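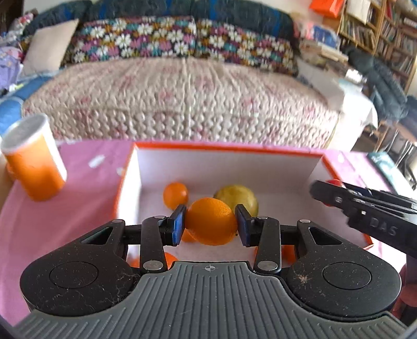 Section 2: Setting Up Your Fruit Box

Welcome to the best part of the Neten guide! Once your box is folded and standing on its own, it's ready for citrus, and a mixed box of oranges and mandarins is a lovely thing to have on the table all through October. Set aside a little time for the first fill. After that you'll have the knack of it and won't need these pages.

You will need:
The Neten box, assembled as in Section 1
Citrus in two or more sizes
A dry dish towel
A table with a cloth on it (a bare one works too, but round fruit loves to roll!)

2.1 Emptying and sorting

1. Stand the box toward the back of the table with its open top facing up.
2. Tip out any fruit that's already in it, slowly, with one hand at the rim.
3. Gather everything into a single group on the cloth. Big oranges, small mandarins, anything yellow or green, all together for now.
4. Turn each piece over once and press it gently near the stem. Soft spots go in the "eat today" bowl, and anything with mold goes straight out.
5. Wipe the inside of the box with the dry towel. Get right into the corners, where bits of peel and leaf like to hide.

Note: Do not rinse the fruit before it goes in the box. Rinse each piece when you're ready to eat it.

Caution: The rim is folded board. Don't lift the box by the rim when it's full. Slide both hands underneath.

2.2 Placing the box

6. Pick a spot away from heaters and out of direct sun.
7. Turn the box at a slight angle to the table edge if people will be reaching in from more than one chair. It makes such a difference at snack time!
8. Smooth the cloth under it so the base sits flat.

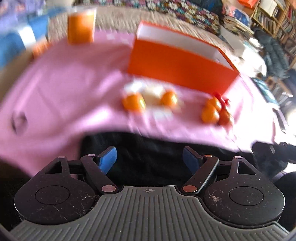

Can I leave the box on the tablecloth all week?
Any cloth is fine as long as it's dry. Lift the box when you change the cloth, and check that the bottom hasn't picked up damp.

2.3 Filling

9. Start with the largest oranges. Set them down one at a time, never dropped, with a little space around each.
10. Tuck the mandarins into the gaps. They have thinner skins and bruise easily, so they should never carry a big orange on top.
11. Stop at a single layer if you can. The Neten is shallow on purpose, and it looks wonderful with all that color showing.
12. Leave room at one end for a hand to get in.

Note: A mandarin weighs less than you'd think, often under 90 grams, and a good-sized orange can reach 300. If one side of the box feels heavy, shift an orange across before you carry it.

Caution: Keep toy balls and other small round things off the table while you fill. They get scooped up with the mandarins very easily.
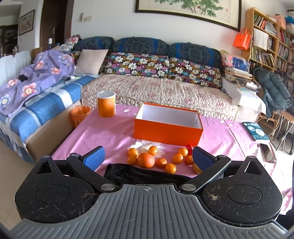 Gandach wrote to us after the first printing that the mandarins should go in first, along the walls, with the oranges in the middle to hold them in place. We tried it, and it works beautifully in a full box! In a half-full one, stick with steps 9 and 10.

2.4 Weekly check

13. Take everything out and repeat steps 4 and 5.
14. Put the older fruit back on the side nearest the chairs, so it gets eaten first.
15. Top up with new fruit at the far side.

For storing the empty box flat, go to Section 3.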